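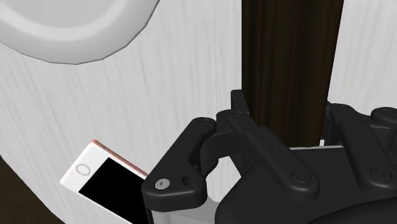 The simulator view at the Ginerbridge open day, with the phone at lower left and the dish behind it.

An open day for robots with hardly a robot in it

By Shadi Obeidat, 21/12/2023

I paid two train fares to get to Ginerbridge for the Awad open day, having been told in September that I'd see "manipulation at work". What I mostly saw was a screen. The black gripper up there is a drawing of a gripper, and so are the white table and the phone it is reaching across.

The man from Bustari, who make the software, was patient with me. Their system had done 954 practice runs, he said, and 482 of those counted as a success. I asked what counted. He said the object had to end up where it was told to go. I asked how many of the 954 were on a real table and he went off to find a leaflet.

I do see the point of it. You can't break a drawn phone, and a drawn dish costs nothing. But look at that dish, with its rim made of little straight bits. My kitchen is full of smudges and bad light, and things that slide when you nudge them. I'd want to know how much of that gets in before anyone sells me an arm.

Prolisell had the next stand and were promising arms in small workshops within 18 months. I have heard that sort of promise before. Their handout has a lot of arrows on it and no prices.

The tea was good and the parking was free, for those who drove. I'll go again if they put a real cup on a real table and let me choose where it goes.

Shared 18 times
2 comments

gluepot: Were you allowed to have a go yourself?

Shadi Obeidat: No. I asked at both stands.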